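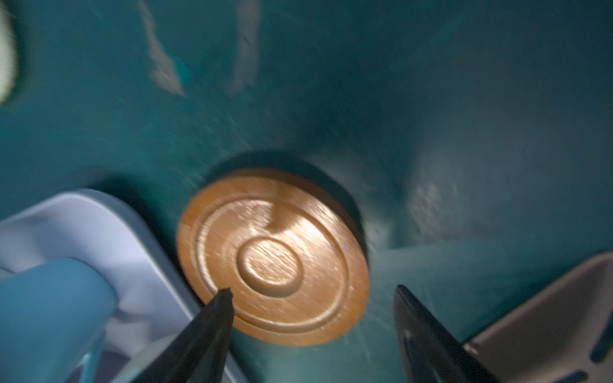 Photo: Uvside Outdoor Skills

Speaker notes: Keeping people warm when help is hours off
Evening talk for hiking clubs and trip leaders, 7:30 start

Opening

Welcome everyone, find a seat, coats can go on the back row. Phones to silent unless you're on call.

Start with the question straight away: who here has been so cold on a trip that they stopped caring about it? Wait for hands. There are always more than you'd expect, and I love this moment, because the people with their hands up already know half of what I'm going to say.

Then: tonight is about the cold patient. We won't get to fractures or bleeding, though both make this problem worse and I'll point out where. I want you to go home able to build a good warm wrap with what's in your own pack.

Mention that this talk doesn't replace a hands-on course. Sign-up sheet for the Uvside spring course is by the door.

Part one: how people get cold

Four ways to lose heat. Go quickly, most of them have heard it. Ground, wind, wet, and plain old radiating into the air. Slow down on the ground! It's the one people forget. They pile jackets on top of a person who is lying on wet rock with nothing underneath.

Tell the Jindik ridge story here. Group of hikers, twisted knee, sunny afternoon in May. The injured hiker sat on a flat stone for a long wait in a cotton shirt, chatting happily, and by the time anybody thought about it she couldn't work the zipper on her jacket. No storm, no snow. Pause after that. People tend to picture blizzards, and this was a picnic kind of day.

Key point to say slowly: an injured person has stopped making heat. Everyone else walked up the hill and is still warm from it, so the group's own comfort is a bad guide.

Part two: spotting it early

The "umbles": stumbles, mumbles, fumbles, grumbles. Get the room to say them back to me. It feels a bit silly and it works, I've had people write months later to say they remembered them on a trail.

Mild: shivering, clumsy hands, still making sense. They can eat, drink, and usually move once they've been sheltered and fed and you've watched them for a while.

Worse: confused, slurring, sleepy. Shivering may be slowing down or gone. If someone was shivering hard and now isn't, and they haven't been warmed, treat it as serious. Repeat this one. Somebody always asks whether it could be good news.

Handle these people gently and keep them lying flat. No walking, no rubbing arms and legs. Nothing to eat or drink if they can't swallow safely or hold the cup themselves. Call for rescue early.

Part three: the wrap (demo)

Need a brave helper from the audience. Ask about bad backs and whether they mind being bundled up in front of people.

Lay it out on the floor in this order:
Tarp or big plastic sheet, turned like a diamond
Foam pads, two if we have them
Sleeping bag or blankets
Patient
Another bag or every spare jacket in the room
Fold the tarp, feet first, then the sides

Talk while doing it. Wet clothes: if you have shelter and dry layers, take the wet ones off, cutting them if the person is badly chilled. If you're out in the wind with no shelter, leave them on, put a vapor layer round the person, and wrap over that. Vapor layer can be a trash bag. I carry two, they weigh next to nothing.

Heat: hot water bottles or chemical packs go on the chest and in the armpits, with cloth between them and the skin. Check the skin underneath often. A very cold person may not feel a burn.

Hat on. Face clear. Leave yourself a way in so you can check on them without undoing the whole thing.

Ask the helper how they feel. They nearly always say "boiling" and get a laugh. Let them out before the next section (I forgot once in Barrientos and talked for ages over a poor man slowly baking).

Part four: food

This is my favorite part and I have to watch the clock. Shivering burns a huge amount of fuel, and it's a fantastic heater as long as you keep feeding it. Sugar first, then something that lasts. Warm sweet drinks are great for morale, but most of the good comes from the sugar, so a cold candy bar beats waiting for a stove.

No alcohol. Someone will mention brandy. Smile, say no, move on.

Numbers for the one slide that has any

Last season's field log from the Kostero hut weekends: 17 people treated as cold patients. All had been standing or sitting still before anyone noticed. The hut is at 2114 meters, and most of them arrived with a dry jacket still packed in the bag.

Let them read it, then say the last line out loud again. Put the jacket on when you stop, before you feel you need it.

Practice in pairs

Hand out the tarps. Fifteen minutes. Walk around and look at two things only: what's under the patient, and whether air can get in at the neck. Lots of praise, people are shy at first and then get really into it. If the floor is too crowded, send half of them into the hallway.

Questions I usually get

Foil blankets? Fine as part of a wrap, poor on their own, noisy in wind.

Getting in the sleeping bag with them? It can help someone who's mildly cold, but it ties up a rescuer. Insulate and feed first.

Kids? They cool faster and complain later. Check them sooner, and snack them constantly.

How much should a leader carry? One pad, one tarp, two trash bags, spare hat, 200 grams of candy that you are not allowed to eat on the way up.

Before they leave

Collect the tarps, count the pads. Handouts are on the table by the coffee. Remind them the refresher evening is in the same room, and to bring the pack they really hike with, unsorted, so we can build wraps out of whatever is in it.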